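Famport“两教同堂”史料项目开讲,结论走在了材料前面

Pollock学院宗教与社会史系10/7/25晚间在旧图书馆阶梯教室举行公开讲座,由该系客座研究员Angus Baxter介绍Famport港区非裔浸信会与码头移民天主教堂区在上世纪中叶的往来。校方的通稿把这段历史称为“被遗忘的联盟”,并称新整理的口述材料“改写了我们对港区种族与宗教关系的理解”。

听完全场,再把会后发放的20页摘要从头读到尾,记者认为“改写”两个字用得早了。

讲座的主线并不复杂。Famport的码头在战后扩建,南方来的非裔家庭和欧洲来的天主教家庭先后搬进同一片坡地,住得近,做工也在同一条岸线上,礼拜却分开。按照Baxter的说法,到了罢工最紧的那几年,Loken街浸信会和坡下的天主教堂区开始共用一间地下室,轮流给停工家庭分发食物,两边的神职人员还在同一份请愿书上签了字。他由此推断,当地后来的住房反歧视运动,根子就在这间地下室里。

这个故事好听,台下的反应也很热烈。问题在于,故事的每一个环节所依据的东西,分量差得很远。

请愿书是有的,复印件就投在幕布上,签名清楚,日期也清楚。地下室共用一事,目前只见于口述。至于“根子”云云,摘要里没有给出任何一份文件、一封信或者一次会议记录,能把分发食物的那批人和后来组织住房运动的那批人接到一起。Baxter在讲台上说两者“显然是同一个圈子”。提问环节有人请他举出名字,他给了一位教会执事,随后承认这位执事在住房运动开始之前已经搬离Famport。

14份录音,能撑起多大的结论

项目的核心材料是14份口述录音,由Zunden口述史中心保存。中心网页上的说明写得很谨慎,只说录音“涉及港区生活的多个方面”,没有提到联盟,也没有提到改写。这种谨慎到了学院的通稿里就不见了。

摘要附录列出了受访者的基本情况。多数人在所述事件发生时还是孩子,谈到地下室时常用“我妈妈说”“后来听人讲”这样的句式。口述史当然可以用孩子的记忆,也可以用转述,这一行的人几十年来写了大量文章讨论怎么用。摘要引用时却把这些限定语一概删去,读起来像是人人都在地下室里站过。

举一处具体的。摘要正文引了一位受访者的话:“两边的人一起排队,没有人在乎你去哪个教堂。”附录里同一段的转写要长得多,前面还有一句,大意是她自己没有去过,是姐姐回来讲的;后面也还有一句,说姐姐讲完以后父亲很不高兴,不许她们再去。掐头去尾之后,一段带着家庭冲突的转述,成了一句温暖的证词。

Baxter对此的解释是篇幅有限,完整转写会在正式出版时公开。记者问及出版时间,他说希望赶上明年3月,尚未与出版方签约。

还有语言问题。受访者里有几位来自天主教移民家庭,录音中夹杂着家乡话,转写稿在这些地方只标了“听不清”。讲座上没有人提起。如果港区两个群体的关系真是题目所在,那么其中一个群体在谈到另一个群体时换了语言说的那几句,恐怕是最该听清的。
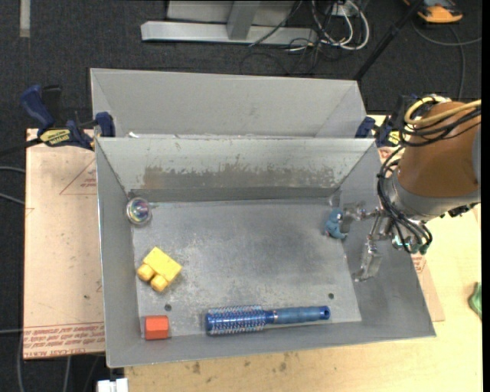
请愿书上写了什么,没写什么

全场唯一过硬的文件是那份请愿书,值得单独说几句。

请愿书写给港务当局,要求在停工期间恢复向码头家庭供应取暖煤。文字简短,语气恭敬,落款处浸信会牧师和天主教堂区神父的名字上下相邻。Baxter把它投在幕布上时停了很久,说这是“两个被隔开的世界第一次并排出现在一张纸上”。

是不是第一次,现有材料无法判断。Famport的地方报纸在那个年代经常刊登联名公开信,商会、教会、兄弟会的名字挤在一起是常事。摘要没有说明项目组是否查过这些报纸。记者会后向项目组询问,得到的答复是报纸检索“在下一阶段的计划之内”。先宣布第一次,再去查有没有更早的,顺序反了。

更要紧的是请愿书没写的部分。全文没有一处提到种族,也没有提到码头上按肤色分派工种的做法,而后者在同时期的工会文件里是反复争吵的题目。两位神职人员可以一起为煤签字,这说明煤是双方都缺的。他们在派工问题上是否站在一起,请愿书一个字也没有回答。从别处的研究看,神职人员之间关系融洽而教友之间照样争岗位,并不是稀罕事。

台下有一位听众提到了这一点。她说自己的祖父在码头干了一辈子,家里留下来的说法是,天主教堂区控制的那个工会分部直到很晚才肯收非裔会员。Baxter回答说,工会史“是另一个项目的范围”。这个回答在学科分工上也许说得过去,放在一场题目里写着“联盟”的讲座上就很勉强。一个群体的人能不能进工会,大概比他们能不能共用地下室更能说明所谓联盟的成色。

记者并不怀疑地下室里发过食物。停工的冬天,教会之间互相帮一把,完全合乎情理,口述里的细节也有不少是编不出来的,比如谁家的锅被借走后一直没还,比如煮豆子用的水要从街对面提过来。让人犹豫的是从锅到联盟,再从联盟到一场后来的运动,中间那几步迈得太大,而且每一步都朝着同一个方向,朝着今天的人愿意听到的那个方向。

钱从哪里来

项目由Loken街浸信会的后继教会与学院共同提供经费,校方网页上写得明白,没有隐瞒。出资的一方恰好是故事里的主角之一,这件事本身不构成什么丑闻,许多教会史都是教会自己出钱写的。但读者有权在看到“改写理解”这类话时,同时看到这一条。通稿里没有写。

天主教一方的参与程度则相当模糊。讲座海报把坡下堂区列为“合作伙伴”。该堂区办公室回复记者说,他们同意项目组查阅洗礼登记簿,此外没有参与,也没有看过摘要。既是两个教会之间的历史,一方出钱、出人、出受访者名单,另一方借出一本登记簿,最后写出来的东西偏向哪一边,不难猜。受访者附录也印证了这一点:来自浸信会家庭的受访者占了明显多数,而关于“两边没有隔阂”的说法,几乎都出自他们之口。

学院宗教与社会史系没有正面回应受访者比例的问题。系里的书面答复说,项目“处于早期阶段,欢迎各界提供线索”。这句话比通稿诚实得多,可惜没有写进通稿。

听众想要什么

到场的人不少,后排有人站着。许多是港区老住户,也有带着孩子来的。讲座结束后,围着讲台的人谈的多半是自家的事:哪条街拆了,哪家店原来开在哪里,唱诗班在复活节前怎么排练。一位老人拿来一本旧的教会通讯,请项目组看看有没有用。这样的场面让人没法轻视公共历史的价值,也解释了为什么讲者会忍不住把话说满。

可是把话说满有代价。过去若干年里,各地关于不同族裔、不同信仰群体曾经并肩的故事,有过一轮又一轮的讲述。先是把合作讲成亲密无间,过些时候有人翻出档案,指出里面的摩擦、算计和不平等,于是舆论又倒向另一头,说合作全是神话。两头都省事。夹在中间的那些人,发过食物的、签过字的、也在工会投票时把邻居挡在门外的,两边都装不下。

Famport的材料如果认真做,本来有机会写得更有意思。那位受访者的父亲为什么不高兴?他是怕被同一堂区的人看见,还是嫌女儿去领救济丢脸,又或者与教会完全无关?录音人没有追问。受访者年事已高,能追问的时间不多了。比起再办一场讲座,尽快回去补访大概更划算。

Baxter本人在谈到局限时态度还算坦率。他说自己研究的是布道文和教会内部通信,口述材料是受邀之后才接手的,访谈提纲也并非由他拟定。提纲印在摘要末页,第一个问题是:“请谈谈两个教会合作时您最美好的回忆。”拿着这样的问题去问,收回来的自然是美好的回忆。设计提纲的人大概出于好意,想让老人们放松下来,然而整套访谈都沿着这个问题往下走,没有一题问到争执、拒绝或者回避。

被问到会不会重新设计提纲时,Baxter说“会考虑补充几个开放性的问题”。

接下来

按学院公布的安排,同一系列还有2场活动,一场讨论教会音乐,一场由研究生报告报纸检索的进展。后一场的日期未定。记者建议对这个题目有兴趣的读者等后一场,那里更有可能出现能够检验结论的东西。

Zunden口述史中心表示,录音可以在阅览室内预约收听,需要填写申请表,不能复制。中心工作人员提醒说,其中几份受访者尚未签署公开使用的同意书,暂时只对项目组开放。这意味着外人眼下没有办法核对摘要里的全部引文,而通稿已经把这些引文印成了宣传卡片,摆在阶梯教室门口任人取用。

卡片上印的正是那句“没有人在乎你去哪个教堂”。

记者就此询问学院公关办公室,对方说卡片文字“经过项目组确认”。项目组则说卡片由公关办公室制作。截至发稿,两边都没有说明那位受访者是否知道自己的话被这样截取,也没有说明她是否在已签同意书的人里面。

讲座录像预计会放到学院网站上,校方没有给出时间。摘要电子版可向系办公室索取,纸质版已发完。请愿书复印件目前由学院旧图书馆收存,原件下落,摘要中注为“私人收藏”,收藏者姓名未列。

本报将继续关注该项目的报纸检索结果。读者手中如有同时期港区工会分部的会员名册、会议记录或教会通讯,可与编辑部联系,来件请注明来源以及是否同意引用。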